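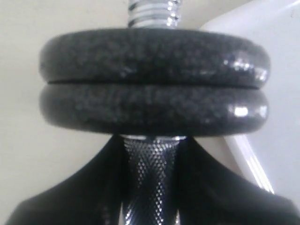 Figure 4. Dumbbell bar with two black plates.

4. Installing the Plendbridge Collector

The Plendbridge Collector is the part of the product that gathers performance data from your hosts and passes it to the Plendbridge server. Install at least one collector at each site. A single collector handles up to 3,000 virtual machines. Larger sites need a second one, added in the same way once the first is running.

4.1 Before you start

Check that you have the following:

- A host with 4 virtual CPUs and 40 GB of free disk space on one datastore
- A fixed IP address, plus the subnet mask, gateway and DNS server for that network
- An account on your virtualization manager with read access to all clusters you want to monitor
- The collector image file, downloaded from the customer portal
- The site key from the Plendbridge server (Settings > Sites > Show Key)

Note: The image file and the server must be on the same major version. If the server is older, upgrade it first. See section 3.

Caution: Do not install the collector on a datastore that is replicated by Veres. Replication snapshots pause the collector database and leave gaps in the charts.

4.2 Deploying the image

1. Log in to your virtualization manager with an account that can create virtual machines.

2. Right-click the target cluster and select the option to deploy from a template file.

3. Browse to the collector image and click Next.

4. Type a name for the virtual machine. The name can be changed later, but the Plendbridge server keeps showing the old one until the collector is registered again.

5. Select the datastore. Choose thick provisioning for production sites. Thin provisioning is fine for a trial.

6. Select the network. It must be able to reach both the virtualization manager and the Plendbridge server.

7. Review the summary page and click Finish. Do not power on the virtual machine yet.

8. Open the virtual machine settings and confirm that the CPU count and the disk size match the values in section 4.1. Some template tools reset these during import.

9. Power on the virtual machine and open its console.

4.3 First boot

The first boot takes longer than later ones while the database is created. The console shows a plain text log and then a login prompt.

1. Log in as setup. There is no password on first login.

2. Enter a new password when asked, then enter it again.

3. At the menu, select Network and fill in the address, mask, gateway and DNS server. Use the Tab key to move between fields.

4. Select Time and enter your time server. The collector and the server must agree on the time, or incoming data is rejected.

5. Select Save and Restart.
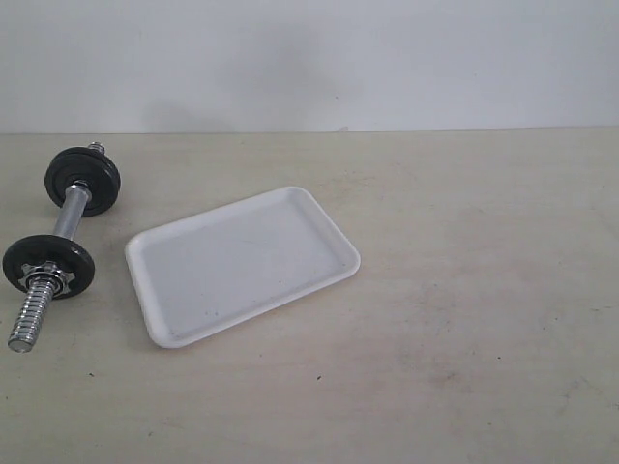 After the restart, the console shows the collector address at the top of the screen. Open that address in a browser from a machine on the same network. The browser warns about the certificate - this is expected until you install your own, as described in section 7.

4.4 Registering with the server

1. Log in to the collector web page with the setup account and the password you chose.

2. Click Register.

3. Enter the server host name and paste the site key. Check for a trailing space after pasting.

4. Click Test. If the test fails, see section 4.6.

5. Click Save. The collector appears on the server under Settings > Collectors with the status Pending.

6. On the server, select the collector and click Approve.

4.5 Adding a target

1. On the server, go to Targets > Add and choose the collector you just approved.

2. Enter the address of the virtualization manager and the read-only account.

3. Leave the polling interval at 900 seconds for the first day. Shorter intervals can be set later for each cluster.

4. Click Discover.

Note: If you use Mollby for storage, add it as a separate target. Storage arrays are not found by discovery.

4.6 If registration fails

Key not accepted: Generate a new key on the server. The old key stops working at once, including for any collector that is still pending.

Server not reachable: Check the gateway and DNS entries in the console menu, then check the firewall between the two networks.

Time mismatch: Correct the time server entry, select Save and Restart, and register again.

Status stays at Pending: Refresh the page. If the Approve button is gray, your account does not have the site administrator role.

Sites that use the Porneck proxy need one more setting before registration. See section 5.2.

Section last revised 23rd September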